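The 90 Day Rule and Other Things I Don't Believe

My sister-in-law has sent me another decluttering article. I think we are up to one a month now. The latest says that if you haven't touched a thing in 90 days, you should let it go, and that you'll feel lighter the same afternoon.

I own a snow shovel. I own a turkey pan, a passport and a fire extinguisher. By the logic of the article I should have put all of them on the curb by now, and then bought a new shovel in December like a fool.

I'm not against getting rid of stuff. I've moved 3 times in my adult life and each time I swore at boxes I had packed myself. What bugs me is how sure everybody is. There's always a number, and the number always came from somewhere nobody will name. Last year it was one in, one out. Before that a woman on the radio said the right number of objects for one adult was 512, and I spent a whole drive home wondering whether a pair of socks was one or two. Does a deck of cards count as a single item? She didn't say. She had a book out.

So in the name of fairness I tried it. I signed up for the Werkstead course, which my friend Carys Ruddock had done and liked. You get an email every morning with a job in it. Day one is a drawer. Day two is another drawer. By the second week they want you in the garage, and the emails start to sound a little like a coach who has stopped smiling.

Carys got rid of more than 554 things. I know this because the course makes you keep a tally, and she read me hers over the phone. I asked her what was on it and she said, well, a lot of pens. I asked if she missed any of it and she said just the waffle iron, and that she'd bought another one. A better one, she said. I'd like to know how the course scores that.

My own tally I gave up on in the first week. I did clear out the hall closet, and I'll admit it looks good. I can hang up a coat now without another coat falling on me. But I didn't feel lighter. I felt like a person with a clean closet and four bags in the trunk of the car, which I then drove around with for a month.

That part never makes it into the articles either. Where does it all go? "Let it go" is a nice phrase, but a thing goes to a place. The thrift store on Volham Road turned away two of my bags. They had too many clothes already, and the woman at the back door said it gets worse every spring, when people read the same advice at the same time. She wouldn't take the lamp at all. So the lamp went home with me again, and I plugged it in, and it's a perfectly good lamp.

Then there's the furniture question, where the advice gets really bossy. Fold it, stack it, sell it, get one piece that does two jobs. I had a bench that did two jobs once. It was a bad bench and a worse chest, and you had to ask everyone to stand up to get a blanket out.
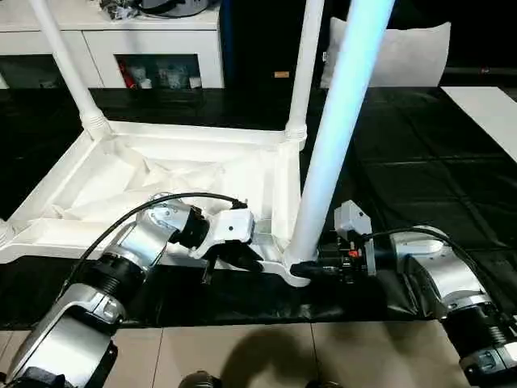 Posted by Inese Siliņa
24 April 2018
Filed under: House, Complaints

I asked Yoon-hee Woo what she thought, seeing as she lives in the smallest place of anyone I know and it never looks crowded. I was hoping for a method. She said she doesn't like shopping. I waited for the rest of it, but she'd gone back to her soup.

I think that may be most of it. The people with calm houses didn't get them from a course. They don't bring much home, or they have an attic, or they have a spouse who quietly takes things to the dump. My aunt's living room was lovely for thirty years and I was a grown woman before I saw her basement.

Carys says I'm being sour and that I should try the kitchen module before I make up my mind. It's already paid for, so I suppose I'll look at it in May. I'm keeping the turkey pan.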